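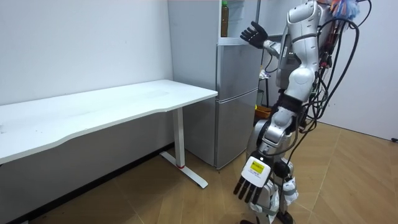 Community Help > Clubs & Student Projects > Humanoids

Arm gets to the fridge shelf fine, then the hand drifts when we go for the bottle

Posted July 21, 2019 by Graham Mapplebeck

Hi all, first time posting, long time reader. I help out with a student robotics club (we're called Skundmont, don't ask, the kids voted) and we've signed up for the household tasks event in October. Our task is "fetch a drink." The robot walks up to a fridge, reaches into the top compartment, takes out a plastic bottle and puts it on a desk. For now somebody opens the fridge for it, because the rules let you do that for a small penalty and we have enough problems already!

The setup is in the photo. Bottle with the green cap on the left side of the shelf, desk off to the left of the fridge, robot facing the fridge, cables down its back like always. We bring one arm up, hand open, fingers up, and stop it in front of the shelf. That part works nicely. It's a lovely smooth move and the students are very proud of it.

The trouble starts with the last bit. When we ask the hand to go in and around the bottle, it ends up too far to the right and usually a little low. Sometimes it brushes the bottle, sometimes it closes on nothing at all. We did 80 tries last week and got a clean grab on 7 of them, which is a bit sad. The odd thing is the first few tries after we power up are better, and then it gets worse as the session goes on.

What we've tried so far: recalibrating the arm (twice), slowing the whole move down, and moving the bottle closer to the front of the shelf. Slowing down helped a tiny bit. The students are split between "it's the vision" and "it's the shoulder" and I'm stuck in the middle making sandwiches. We're running the Jumunance planner with pretty much the stock settings.

Has anybody had this with a humanoid? I'd love to go back to them with something to try that isn't "buy a new arm."

Nigel Pilkington

Oh I know this one, or at least I know its cousin. We ran a student team at Nuttall for a few seasons and had almost the same thing with a cupboard.

Look at your cables before you touch any code. You've got a thick bundle looping from the top of the body past the shoulder and down toward the hips, and in your picture some of it looks like it's tucked in against the shell. When the arm goes up and forward, does any of that pull tight? On ours one loop was catching every time the shoulder lifted, and it tugged the upper arm just enough to put the hand out by the width of a bottle. It also worked its way further in over a session, so we had good runs first and bad runs later. Sound familiar?

Cheap test. Power off, one student supports the arm and moves it slowly through the whole reach, another one stands behind with a flashlight and watches the bundle. Do it a couple of times. If anything goes tight, give it more slack at the shoulder and fasten it lower down with soft straps. Don't use zip ties pulled hard, you'll be swapping one problem for another.

Second thing -- are you checking where the feet are between tries? A wood-look floor can be a bit slick, and if the robot shuffles even slightly when the arm goes out, your hand is going to land somewhere new every time. Put tape around the feet at the start and look again after ten tries. We found ours was creeping backward and nobody had noticed for a month (I include myself in that).

If both of those come up clean, then have the argument about vision. Put a plain box on the shelf in place of the bottle and see if the miss is the same. Same miss means arm or body. Different miss means it's having trouble finding the bottle, and shiny plastic in a white fridge compartment is not an easy thing to find.

Also I'd stop going in with the fingers up. Turn the wrist to the side while you're still clear of the shelf, then go straight in with the thumb on one side of the bottle. Leave your waiting pose as it is if you like it, just add a point in between. Our grabs got a lot better from that one change.

testier_bot

its the planner. stock settings are bad for small spaces. set approach speed to 2 and the grip force to 175 and it will work

Graham Mapplebeck

Thanks both! testier_bot, what units is that in? Our grip setting stops at 100 so I'm a bit scared to try it.

Nigel, we're in again tomorrow and I'll get two of them on the flashlight test first thing. I like the tape idea too, we have plenty of tape. Will post what we find.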